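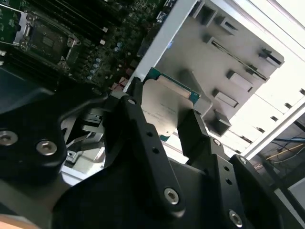 A processor in the gripper, seen from the wrist camera.

Teaching by Demonstration at Geddes: Frequently Asked Questions

These are the questions we get most often from people who are starting on the computer assembly cell, either as operators or as partners who will use the recordings. If yours is missing, ask Yvonne Bickerstaff, who runs the cell and keeps this page up to date.

What does an operator do?

You drive the arm through a task while the system records what the arm does and what the cameras see. The task might be placing a processor or putting a memory module into its slot. One complete run of a task, from the start signal to the stop signal, is an episode. The episodes are later used to train a model that tries to do the same task without a person at the controls.

Do I need to know how to program?

No. Operators use two pieces of software: Mindis, which handles the controls and the recording, and Flistemus, where episodes get reviewed and labeled. Both run in a browser window at the operator desk. You should be comfortable working inside a desktop computer, though. If you have never seated a processor by hand, you will do that several times before you touch the controls.

What is the difference between hand guiding and remote control?

In hand guiding, you hold the arm itself and move it where it should go. In remote control, you sit at the desk and the arm follows a controller. We use hand guiding to set starting positions and to teach simple moves, such as going from the fixture plate to a point over the case. We use remote control for most recorded episodes. It keeps your hands and head out of the camera views, and it makes small wrist corrections easier once you are used to it.

Can I mix the two in one episode?

No. Pick one before you press start. Mindis stores the mode with the episode, and a mixed one has to be thrown out.

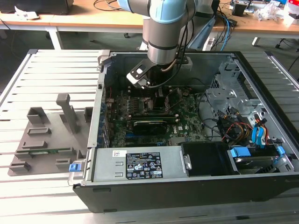

Getting close to the board is the slow part of any run. Most new operators come down too fast over the motherboard and then stop hard, and the model will learn that stop along with everything else. Start slowing down while you are still well above the case. Mindis has a fine mode that scales your hand movement down, and we ask that you switch it on before the fingers pass below the top edge of the case.

Why is the tower lying on its side?

With the side panel off and the case on its side, the board is flat and the arm can work straight down. A processor or a memory module goes in with a downward motion, so this is the simplest layout to teach. We may record upright cases later. There is no date for that.

What is the gray plate next to the case for?

It is a 3D-printed fixture that holds parts in the arm's reach. Return each part to its assigned slot between episodes unless your task sheet tells you to vary it. If a slot has cracked or a part sits crooked in it, stop and tell Yvonne. Do not shim it with tape.

How many episodes are in a set?

A full set for one task is 175 good episodes. The collection for Grastden stands at 3,775, covering all tasks. Episodes marked as failed are kept but do not count toward a set.

Why keep the failed ones?

They are useful for training the part of the system that decides whether a step went well. Please label them properly in Flistemus. "Dropped part," "missed slot" and "operator stop" are different labels, and the difference matters to the people who use them.
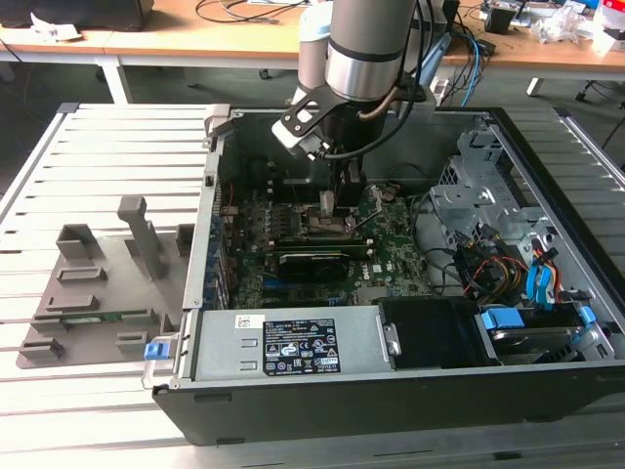 Gripper over the processor area, with the case on its side.

What should I do if the part does not go in?

Back off straight up, line up again and try once more in the same episode. A clean second try is good material. If the second try fails too, end the episode and mark it. Never push on a processor to make it seat — it should drop in under its own weight, and force will bend contacts. The same goes for the retention frame. If it resists, something is out of line.

Memory modules do need a push. The task sheet gives the force limit, and Mindis stops the arm if you go over it.

Should I look at the cameras or at the arm?

Use the wrist view for the last part of the approach and the fixed view for everything before that. Looking across at the arm is fine while you are learning, but the model only gets what the cameras get. If you can't tell from the screens whether a part is lined up, the model can't either. Move the wrist until you can.

How long does it take to get good at it?

Most people record usable episodes by their second session. Steady work on the processor task takes longer, and we sign operators off on it after 7 good episodes in a row. There is no penalty for starting the count over.

How long is a session?

Two hours, with a break in the middle. Fine work at the controls is tiring, and the recordings show it. If you notice that you are correcting the same move again and again, take the break early.

What happens to the boards?

Sockets and slots wear out. We retire a board after 500 insertions or at the first bent contact, whichever comes first. Write the running total on the log sheet at the end of your session.

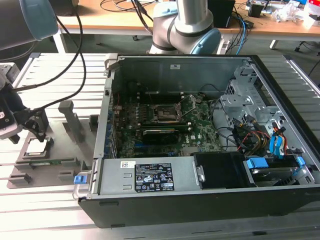

Geddes, January

Update on sessions and access. The processor and memory tasks are both open for recording. New operators start with memory. Introductory sessions are on Monday at 9 a.m., and you need to have done the safety reading before you come. The stop button is shown to you first, and you will be asked to use it while the arm is moving.

Can partners watch a session?

Yes, from behind the marked line. Please arrange it with Yvonne ahead of time so the operator knows someone will be there.

Can we send you our own task?

Yes. Send a written list of steps and a set of parts we are allowed to wear out. We will try it by hand first, then by remote control, and tell you whether it can be recorded as written or needs to be split into shorter tasks. Cable plugs usually need to be split.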